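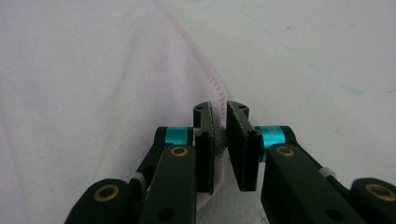
Towel folding tips for the Dobson club kids, laundry round is Monday so read this first. Grab the hem, never the middle — middle just bunches up. Stitching in a color helps a lot, that pink edge going down between the pads is easy to follow on screen. Close slow.

- Smooth the towel by hand before each run. Flat palm, no tugging
- Wipe the finger pads, lint builds up quick
- Check the screws after 5 folds. Ryan Yeoman has the small driver, give it BACK
- 2 tries per corner then reset, dont keep poking at it
- Wash new towels before practice, no softner

Spare towels are in the Puda bin. Fold them when your done — yes by hand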